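Ticket 418: Marble-look top, marks that won't wipe off
Site: Andley
Product: Etness bench covering, white with grey veining
Status: Closed

Original request

Hello, and thank you in advance to whoever picks this up. We had the Etness covering put on our work surface in July and we're very fond of it, it brightens the place up no end. The trouble is a dull patch towards the middle that I can't shift. It's a sort of greyish smear, and with the veins being grey and a bit brown as well, I spent a good while scrubbing at what I now believe was the pattern. (I did feel silly.) There is a real mark in there too, though, because it catches the light differently when I crouch down. I've tried warm water and a dry cloth. I haven't tried anything stronger as I didn't want to make it worse.

First reply, Wukow Surfaces help desk

Hi there, and please don't feel silly, we get the vein question every week! Before you reach for anything stronger, could you let us know what you normally clean with, and whether anything is left standing on that spot? Cleaning sprays can leave a film that looks a lot like a stain, and it only shows from a low angle.

Reply from customer, 9:15 am

We use the Spanos all-purpose spray, the lemon one, and I'm afraid I'm generous with it. As for things standing there, yes, there's a round mirror with a dark brown rim that lives on the table lying flat. I move it to wipe and then put it straight back, usually while the top is still a bit damp. I'd never given it a thought.

Second reply, help desk

That's very helpful, thank you. My guess is a bit of both: spray building up over the months, and moisture sitting under the mirror. Please try the following, and take your time with it.

Step 1. Lift the mirror off and set it somewhere soft, face up. Wipe the underside and the rim with a barely damp cloth and let it dry fully.

Step 2. Put 5 mL of plain dish soap in a litre of warm water. Wash the patch with a soft cloth, going in one direction, then rinse with clean water and a second cloth. Leave it for 15 minutes before judging the colour.

Step 3. Once everything has dried, lay the mirror back flat on the marble pattern and compare the top beside it with the top nearer the edges. 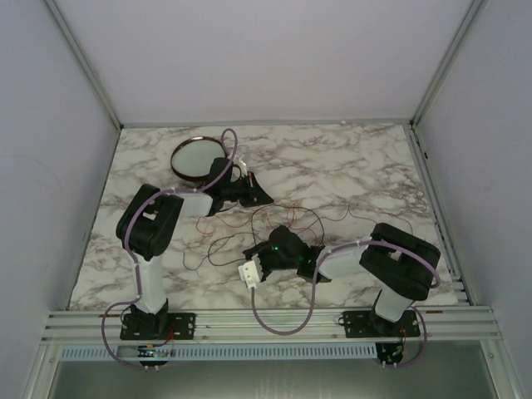
Step 4. If you still see a haze, repeat the wash once more. Please leave the scouring pads and the bleach in the cupboard, they'll take the sheen off for good.

Closing note from customer

Well, I'm delighted! The first wash got 80 per cent of it and the second did the rest. I've gone over to dish soap for everyday wiping, and the mirror now waits until the top is dry before it goes back. Happy for you to close this one, and thanks again for being so patient with me.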